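Haoran Xie
Jun 10, 2025

I've worked in tray assembly at the Crabtree kitchen for a long time and people keep asking me what it's been like since the automation came in. A few posts on that. I'm a shift lead, so this is the floor view and not the company view.

For anyone who doesn't know the work: we put together meal trays for care homes and a couple of hospitals. 662 trays on a normal day shift. Every tray has a mat, a plate, utensils, whatever the diet card says, and a lid. Until last November all of it was done by hand on two lines.

Now line one has arms on it. They do placement: plate on the mat, utensils next to the plate, side item in the corner. People still do the hot food, the diet cards and the final check. Line two is the same as it always was, because it handles purees and allergy trays and management didn't want to touch that yet.

First thing people ask is who lost their job. There were 14 of us on days before and there are 14 now, but two people retired and those spots were filled from nights, and the night spots were not filled. So you can say nobody was let go and it's true, and you can also say there are fewer jobs than there were. Both got said in the break room, loudly.

What changed most for me is where people stand. Placing utensils used to be where new hires started. You learned the pace, you learned who the regular homes were, you got talked at by whoever was across from you. That spot is gone on line one. New people now start at final check, which is harder, and they start it without having built a tray in their life.

We brought this up in March. The fix we got is that new hires spend their first two weeks on line two before they go near checking. It helps. It also means line two is always training somebody, and the line two crew would like that noticed in their pay. So far it has not been.

The second change is the wrists and shoulders. I was against the arms and I'll still say this part is better. Placement was the same reach thousands of times a day. Three people on my shift had braces at this time last year. One does now.

Third, the stops. The system we run is called Drunduvex, and when it isn't sure about something it pauses and calls a person over. A mat that sits crooked will do it. So will two plates stuck together. Early on it was stopping roughly 40 times a shift and whoever was closest had to drop what they were doing, clear it and restart. That was not in anyone's job description.

It is now. We have a line attendant on each shift, and it rotates. Some people love it and some people would pay to get out of it. You're either standing there with nothing to do or you're behind on three things at once. I put the rotation at half a shift per person because a full one wears you out in a way that's hard to explain to the office.

The stops have come down a lot. Part of that is software updates and part of it is us. We changed how mats are stacked, we quit using the trays with the bent lip, and one of our line two people worked out that the side items came out straighter if the bin was filled from the back. None of that was in the manual. I wrote it up and it's in the binder now with her name on it. I made sure of that.

Talking is another one. With four people across from each other you talk all day. With two people and a machine between them you mostly don't. A couple of the older workers asked to move to line two for that reason only. I approved both.

I'd tell anyone whose workplace is about to do this to ask three things before it arrives. Who clears the stops, and is that a paid role. Where do new people learn. And what happens to the empty positions on the other shifts. We asked the first one late and the third one way too late.

Someone replied asking if the arms are faster than we were. Per tray, no. A good pair on placement beat them easily and still would. They don't slow down after lunch, so the shift total comes out close to the same. The number that moved was missing utensils, which used to be our top complaint from the homes and has dropped well down the list.

Next thing is line two. They want to talk about it in the fall. I've asked for the allergy crew to be in the room from the first meeting, and I'll post again when I hear back.

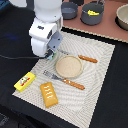
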